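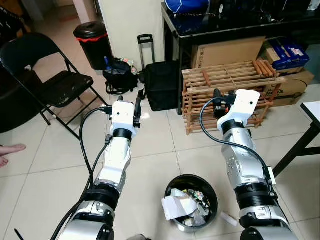 Bin day at Hillgate

I've been putting off the big December tidy for ages, so I thought I'd share how it's going! We're a messy lot (ask Sigita) and most of it ends up on the tiles sooner or later.

The little black bin, full again, with paper flopping over the side and some bright wrappers underneath. One strip of white paper is on the floor next to it, grr.

Further back there's the other one with the red band, my favourite of the 2, and the black bag with a blue bottle poking out. Still need to sort through that, and fold up the chair. More after tea!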